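How does a robot learn to pick things up?

I bet you can't remember learning to pick up a cup. I can't either! But when you were a baby you grabbed at everything, dropped most of it and tried again, and bit by bit your hands worked it out. A robot needs lots of goes too, and my job is helping it get them.

We call each go an example. I steer the robot's arm with a pair of handles, and the computer saves every tiny move I make, along with what the robot's camera could see at that moment. Then I start again with the things in different places. And again. And again – my record is 27 before breakfast!

A lot of my examples happen inside a computer, in a pretend room a bit like the ones in your games. We call our pretend room Nyaga. Nothing gets smashed in there, and if I knock an apple on the floor I just press a button and it's back.

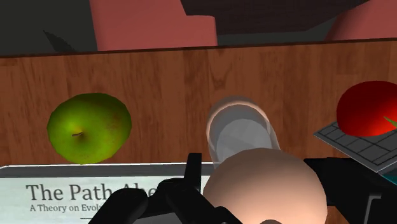

Kofi Wumbei wanted to know why the robot can't simply be told where the ball is. Good question, Kofi! We could tell it, but then it would only be clever about that one ball in that one spot. Move the ball over a bit and the poor thing would grab at thin air. After lots of different examples, it starts to get the hang of balls in general, wherever they are.

So how many is lots? For our first job we collected 300, and the robot was still pretty hopeless. Now we have 2111 and we're aiming for 3000. I've got a chart on the wall and I colour in a square whenever we finish a batch (purple this month).

My wobbly goes can be useful too, by the way. If I start to miss and then put it right, the robot gets to see how to fix a mistake.

12 comments | 48 shares

We use cookies to remember your settings. OK | Find out more

© Istonik Young Explorers, Dristcombe | Contact us | Back to top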